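Print this page E-mail this to a friend

Leave the bowls on the table

Opinion

Hurried one this week, deadline was Tuesday and it is now past Tuesday. Anyway. Bowls.

I have had it with open shelving. And plate racks, and those deep drawers with pegs in, and the whole business of putting crockery away as if it had done something wrong. We use the same few dishes every day of our lives. Out of the cupboard, onto the table, into the sink, onto the rack, back in the cupboard. Then out again. Why the last step? Who is it for?

My mother kept hers in a dresser behind glass. Lovely to look at. Also two rooms from where anyone ate, so what we ate off was the chipped lot on the draining board. The good ones came out at Christmas and once for a bishop. When she moved to the flat in Birkoslow we wrapped the whole dresserful in newspaper and half of it had never had so much as a potato on it. I got the soup plates. I use them for soup. I use them for cereal, and keys.

Hanneke Vandenberghe, who writes the page opposite this one most weeks and is tidier than me in every respect, says a table with dishes standing on it is a table nobody has finished with. She clears hers down to bare wood every night. I have seen it. It is a beautiful table and you feel you ought to ask before putting a cup on it. We argued this over lunch in January and got nowhere, and then she cleared my plate while I was still talking.

Her case, to be fair to it: dust. Grease, if you fry. Cats. A table is also for homework and bills and the sewing machine, and you can't spread a pattern out round a heap of bowls. All true. I don't have a cat. If you have a cat, stop reading, put your bowls away.

My case is about what gets used. A dish that is out gets used. A fruit bowl in a cupboard is not a fruit bowl, it's just a heavy thing you lift to reach the colander. Put it on the table and there are pears in it by the end of the week. Same with a salad bowl. We eat more salad when the bowl is looking at us, I can't explain it any better then that.

And the laying of the table! Everyone's least favourite job, mine since I was six. If the bowls are already there you are most of the way done. Spoons. Bread. Sit.

There is a money side too. I went to look at kitchens last year at Maes, the big showroom out past Boremard, mostly to get out of the rain. Nice woman, very patient. She had a pull-out unit for plates and bowls, soft close, adjustable pegs, and it was 2788 with fitting. For one cupboard. I asked what was wrong with a shelf and she showed me the one without pegs, 2000. I have paid less for a car. It was not a good car but it went further than that drawer will.

You could buy an awful lot of bowls for that. Plain white ones, the sort that go with whatever you've already got, and never mind if one goes. Which brings me to the other thing, cupboards break dishes. Not tables. Every bowl I've lost, nearly, went while being put away or got out – the stack shifts, you've one hand under it and the phone in the other, and off comes the top one. Rims go first. They always go on the rim, that's where you grab them and where they knock against the next one. A bowl sitting on a table with one other bowl beside it has nothing much to knock against.

Els Baert wrote in after my last piece on this (tea towels, I got 302 letters about tea towels, I am not exaggerating, please no more) to say that her family of five has one dish each, and it lives at that person's place. Wash your own, put it back where you sit. No stacking, no sorting, no row about whose turn. She's done it since the children could reach the tap. I think that's marvellous. I'd also quite like to know what happens when someone comes to dinner but she didn't say.

I tried it for a fortnight. It works for breakfast. It falls down a bit on Sundays when there are eleven of us and a joint. But even then the bowls were out, and the guests just sort of picked one up, and nobody had to open four doors asking where things live. My brother-in-law has been coming to this house for years and still opens the broom cupboard looking for a cereal bowl.

I know what the magazines want. Clear surfaces. One lemon. The flats in the new block at Hemport were photographed for one of the supplements and there was not a dish in sight in any of them, not a mug, and I looked through every page thinking, but where do they have their toast? People live there. They must own a bowl.

A table is for eating at. It can look as if somebody is about to, or just has. I don't think it's a mess and I don't think it wants solving, and it certainly doesn't want 2000 worth of pegs. If you need the space for the sewing machine, move two dishes to the other end, sew, and move them back before supper.

So that's me. Hanneke will reply next week, I expect, from her enormous clean table. I've told her she can come and see mine first.

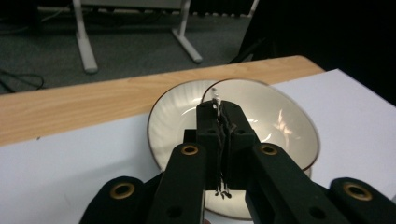
And she's to bring her own spoon, because those I do keep in a drawer and I can never find the big ones.

Print this page E-mail this to a friend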